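Review: the Tanoli hand-held gripper kit, after a season of linen work
Shoaib Arain
Nov 10, 2023
14 comments

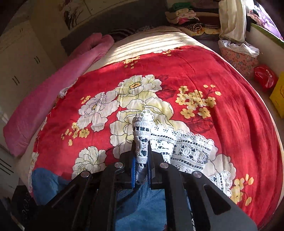 Does a kit like this take work away from the people who fold for a living? At Velusden it has moved the work: fewer hours at the folding table, more hours recording folds and checking what the machine does with them.

Velusden is a linen service. We wash and finish bedding, table linen and trim for guest houses, and since February the finishing room has run one Hunden folding cell next to the hand tables. The cell learns from recordings made with the Tanoli gripper, which we rent through Drustavitz. I schedule the room, so this review covers the tool as a piece of shop equipment. The learning software gets a mention only where it affects the shift.

Grip. Good on cotton, good on denim, acceptable on lace. Openwork is the hard case. The fingertips need to close on a doubled edge, otherwise the thread slides through and the piece drops on one side. Folders who roll the edge first lose far fewer takes. The pads should be wiped at the start of each shift, as lint builds up and the hold gets vague.

Handling. The body is stiff and the balance is forward of the hand. Fine for short runs, tiring for long ones. We capped recording at 32 minutes per person before a change of task, and complaints about sore wrists mostly stopped. Left-handed staff report no difference.

Output. We logged 664 usable takes in the first batch against a target of 700. The shortfall was nearly all lace and fringe. Flat sheets gave no trouble and could have been finished in half the time allotted.

Effect on the room. No jobs were cut, but the day is different. Plain sheets and pillowcases go to the cell. What remains on the hand tables is the awkward stock - lace, fitted corners, anything mended - and that is slower and harder on the eyes. The old rotation let a folder rest on easy pieces between difficult ones. With the easy pieces gone, we had to write breaks into the schedule, and the per-hour quota had to come down. Management took a while to accept the second part.

Pay is the unsettled item. Recording counts as ordinary floor time here. Several folders have argued that it should be rated as training, the same as when they bring on a new hire, and I agree with them. Anyone buying the kit should settle that before the first take.

Faults. The carry case latch is weak. The manual covers rigid objects at length and gives fabric a single page. Replacement pads ship slowly - order spares with the kit.

Verdict. A sound tool for flat goods and a usable one for lace in patient hands. I would rent it again on the same terms. I would not buy it outright until the pads are easier to get and the grip can be changed without sending the whole unit back.

Shares: 32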